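Light oak table by the window, oil or lacquer?
Home and Interior > Furniture and Wood > Finishing

hvogler
Joined: November
Posts: 8

Hello to all. I read this forum for some months already but this is one of my first threads, so please be patient with my English.

I have bought a used table, light oak, from a couple in Otgate who were moving to a smaller place. It is going to stand directly at the window of my front room. The room is on the upper floor and the window is tall, so the table gets a lot of light, in the afternoon especially. On the top there is a very strong grain, you can feel it with a fingernail. I like this very much and I do not want to lose it.

My problem is that I do not know what is on the wood now. The couple said "oil, I think", and the man said later "or maybe wax". When I put a drop of water, it stays round for some minutes and then it slowly makes a darker spot. After one night the spot is gone.

I have three questions.

First, can I put hardwax oil over an unknown finish, or must I sand everything?
Second, is lacquer better for a table that stands in the sun?
Third, will the oak become yellow? The walls are light gray and I chose the table because it is pale.

The table is used for everything. I work on it, my nephew builds on it with his bricks, and we drink a lot of juice and tea there.

Thank you in advance,
Hildegard

conall_h
Posts: 2,715

Welcome Hildegard. Drop soaking in after a few minutes and fading overnight sounds like old oil that has worn thin. Lacquer would hold the drop until it dried up. Wax would probably leave you a white ring.

You don't have to sand it back to nothing. Clean it well, let it dry for a day, go over it lightly with 240 paper along the grain, wipe, then oil. Try the underside of the top first. If the oil sits there and stays sticky, you've got something else under it and you need to strip.

For the yellow, yes, a bit. All clear oils warm up oak. There are oils with some white pigment in them which keep it closer to raw wood. I used the Gorero one on a bench and was happy with it.

Kieran Hegarty
Posts: 843

I'd go the other way. Matte water-based lacquer, two coats, done. She has a kid, juice, tea, and strong sun. Oil needs doing again every year and people never do it. Water-based stays paler than oil too.

conall_h

And when the lacquer gets a scratch down to the wood? You can't fix one spot of lacquer so it doesn't show. With oil you rub the spot and carry on. I've stripped enough peeling tabletops to have an opinion on this.

Kieran Hegarty

Peeling is bad prep. You always blame the lacquer.

niamh_mm

Lads, she asked three questions.

Hildegard, on the sun: whatever you put on, the part under things will stay a different color from the rest. I left a fruit bowl in one place on my own table all summer, and there's a circle there still. Move your things about every week or so, and don't leave a runner or mat down the middle the whole year. That matters more than which product you buy.

Also, has it got open grain you can feel? Then crumbs and juice will go down into it. An old soft toothbrush along the grain gets them out.

hvogler

Thank you, this is already very helpful.

Conall, I made the test under the table with a small quantity of oil from my neighbor. After one day it is dry and not sticky. So I understand there is oil in the wood, yes?

Kieran, I must say I am a little afraid of lacquer. My kitchen door has it and on the edges it is coming off. Maybe it was bad prep, as you say, but my prep would be also bad, I have never done it.

Niamh, yes, one can feel the grain. The lines go from the back to the front when you sit at it, so the crumbs come always in my direction.

conall_h

Dry after a day is a good sign, go ahead with oil. Thin coats. People drown it. Put it on, wait fifteen minutes, take off everything that hasn't gone in, and buff it. If it looks wet after you've wiped it, you left too much.

Lay the rags flat outside to dry, or put them in a bucket of water. Don't bunch them up in the bin, they can heat up by themselves and catch fire.

darragh.c

What about the window side? I had an oak desk tight under a window and the end nearest the glass opened a crack the first winter. If there's a radiator near it, pull the table out a hand's width. Oil both faces of the top too, the underside counts. If you only do one face the boards can cup.

hvogler

I will pull the table out by a hand's width, thank you. But I did not think about the underside at all. How many coats there?

darragh.c

One is grand if it's only you and the spiders looking at it. I did two.

Kieran Hegarty

For the record, the reason everyone's door edges peel is that the edges are sharp. Break the edge with a bit of paper and the lacquer holds. But if you're nervous then oil is more forgiving, I'll give Conall that.

niamh_mm

Screenshot taken.

hvogler

I have a new question, about small marks. When I put down metal things the wood gets little dents. It happened with the feet of a stand and with the keys. Is oak not a hard wood? And can dents be removed before I oil?

conall_h

It's hard but it still dents, mostly in the softer bands between the dark lines. Put a damp cotton cloth on the dent and touch it with a hot iron for a few seconds. The steam lifts the fibers. Works if they're only pressed down. If they're cut it won't come up. Let it dry overnight and then do your light sanding.

darragh.c

Don't use a cloth with iron in it or a rusty iron plate. Oak, water and iron make a black stain. Ask me about the McGrath vise I left on a damp bench.

niamh_mm

What did you do about the stain?

darragh.c

Oxalic acid, gloves, a lot of rinsing. It went mostly. I wouldn't do it on a nice table unless I had to.

hvogler

Here is my report, 2 September 2022.

I steamed the dents (four are gone, one is still a little visible). I cleaned the table and let it dry for one day, then I sanded lightly by hand with 240. It took 30 minutes for the top and the same again for the edges, because I was slow and careful. After this, two thin coats of the oil with white pigment on the top and one underneath. Between the coats I waited until the next evening. The rags dried flat on the stone step outside.

The color is a bit warmer than before but not yellow. The grain is stronger than I expected, the lines look deeper now. I was worried the white pigment would sit in the lines like flour, and Jodard, the shop where I bought it, told me to stir it very well and wipe also across the grain at the end. I did so and it is fine.

One thing I am not sure about. In the places where it is in shadow the wood looks quite dark, and in the light it looks almost blond. Is this the oil, or only the window?

conall_h

Only the window. Oak with texture like that changes as you walk past it. Look at it again in the evening with a lamp and it'll be even all over. Nice job.

Kieran Hegarty

Looks are one thing, tell us in a year about the juice.

hvogler

I will, I promise. The table is already in full use again. I put the red plastic cup on it without anything underneath, as a test, and one blue brick is also left there. 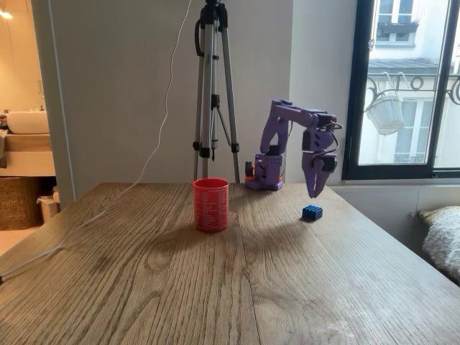 For the cups I think I will buy some cork coasters anyway, and I will move them every week as Niamh says. The next oil I plan for spring, first a drop of water to see if it is necessary. If the water stays round, I leave the table alone.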